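Lultwood bedside table, two seasons in
Review by Cletus Boateng
24 Jan 2025

I bought the Lultwood from Anholm in June for the spare room, which we rent out now and then. It cost 121 dollars with delivery. I had looked at the Usmani first, but it has no drawer and the top is too small for a lamp and a book together.

Assembly took me 23 minutes with a screwdriver. The holes lined up and there were three screws left over. The instructions are drawings only, and step four shows the back panel the wrong way around, so check the groove before you tighten anything.

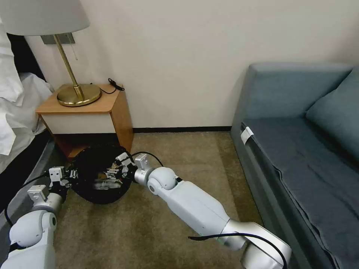 The drawer is the weak part. It runs on plain wooden rails and sticks on humid days - a rub of candle wax fixed that for a few months. The knob came loose twice. I put a washer behind it and it has held.

The finish is better than I expected. A guest left a glass on it overnight and the ring wiped off. The legs are level and it doesn't rock on carpet.

Would I pay 200 for it, as Anholm asks now? No. At the old price I would buy a second one.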